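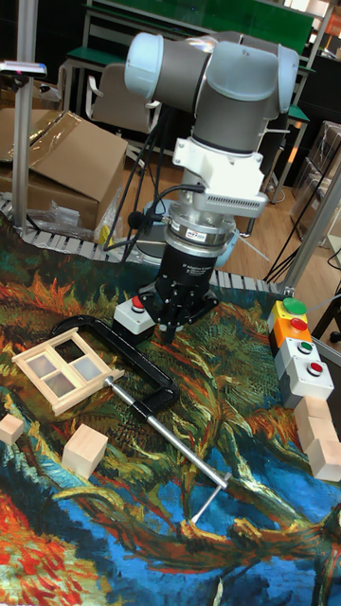 Segundo uma resposta deixada na página do Olline, ninguém precisa de um README para arrumar uma mesa. Fica registado — e segue o README.

Olline: objetos de bancada sobre pano estampado
Versão: novembro de 2021

Conteúdo
Cerca de 600 fotografias, em 29 pastas. Cubos de madeira, um grampo em C, uma janela em miniatura que não dá para lado nenhum.

Problemas conhecidos
O pano tem mais cores do que o necessário. As pastas 2 e 3 trocaram de nome em setembro e recusam-se a destrocar.

Contacto
Projeto Olline, Traltville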